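工作记录 2026年9月
Kobori工作室,二号台

大提琴,Wesov,委托人片山升(Noboru Katayama)。主诉:G弦高把位F至升F之间有狼音,换弦后加重。七月已调过一次音柱,当时向低音侧外移了半毫米,狼音减轻,但A弦变薄,委托人不接受,本次要求复原后重新处理。

进件检查:
面板无开裂,低音梁侧轻敲无杂音。下圆角处有一段开胶,长11毫米,热胶补合,夹具过夜。指板弧度正常,弦枕槽偏深的只有C弦,暂不动。琴码略向指板方向倾斜,扶正后背面与面板垂直。码脚与面板贴合,高音侧码脚外缘能塞进一张薄纸,修脚两遍后塞不进。
音柱上端面与面板内弧不吻合,内侧受力,外侧悬空。估计是上次外移后没有重修端面。这一条记我自己的账。
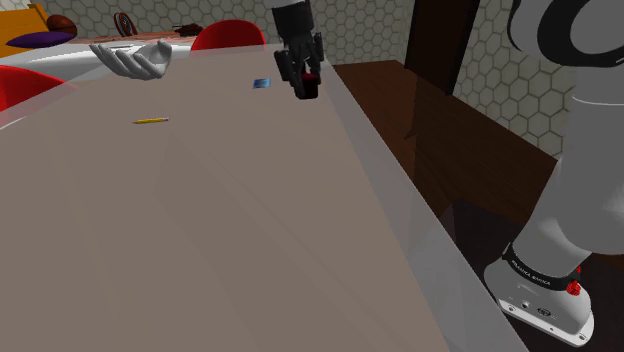 音柱处理:
旧柱移回原位后偏短,松弦即倒,不再用。新柱取自Davomo那批云杉料,年轮间距比旧柱密,直径相同。端面用凿不用砂纸,修了四次才全面贴合。立柱位置在高音侧码脚后方,留的间距按旧痕,没有外移。张力以松弦后能站住、用钩能推动为准。
上弦后放置一夜再试。升弦分三次,每次升完检查琴码是否前倾。

试奏(放置后,弓为工作室备用弓,松香未换):
空弦四根均衡,C弦起音略慢。
A弦高把位厚度恢复,与委托人七月之前的描述一致。
G弦F稳定,升F仍有拍音,慢弓靠码时明显,快弓不明显。D弦同音高也能引出,程度轻。
用膝盖夹住琴身下部,拍音基本消失,松开即回。

消狼器试了两种。先试弦上套管式,装在G弦码后段,从靠码处开始每次向系弦板移一点。靠近中点时升F干净,但G弦空弦发闷,再往后移闷感减轻,拍音又回来一半。最后停在中点偏后,拧紧。
另一种是面板内粘的共振式,Rallus的,标称可调。先用可移除的胶泥贴在外侧找位置,没有上正式胶。低音侧下音孔下方效果最好,升F的拍音没有了,但E和G各弱了一点,像是把一个坑摊成两个浅坑。是否值得,要委托人自己拉过再定。外侧胶泥已清除,漆面无印。

弦:现用一套已拉了300小时(委托人自报),G弦外缠在第四把位附近有磨痕。旧弦对判断有干扰,建议先换G弦再谈共振式。换弦时注意保持原张力级别,上次狼音加重就是从中张换到高张之后开始的,张力的影响不能排除。

系弦板与尾绳:原尾绳为钢丝,改为合成纤维绳,长度调到码后弦段与有效弦长之比接近一比六。改后C弦起音略快,狼音位置没有移动。钢丝绳装袋,随琴返还。 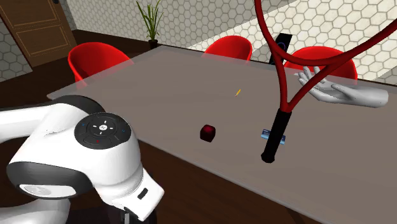
湿度:工作间除湿机设定未动,琴在此期间没有离开琴架间。委托人家中冬季有地暖,琴盒里的加湿管已经干透,芯材发硬,建议更换。面板下沉会直接改变音柱受力,入冬后若A弦再变紧,先查湿度,不要先动音柱。

待办:
一,补胶处拆夹后再敲一遍,确认没有延伸到衬条。
二,G弦到货后换上,稳定两天,重测升F。
三,委托人来试琴,曲目请他自带,最好包含G弦第七把位以上的长音。揉弦会掩盖拍音,先听不揉的。
四,旧音柱贴标签留存,单号2496,与七月的记录放在一起。
五,C弦弦枕槽等换弦时一并看,槽底若夹弦就填补重开。

给接手的人:消狼器的位置我在码后弦段上用铅笔做了记号,换G弦前先量好抄到单子上,弦一拆记号就没了。音柱不要碰。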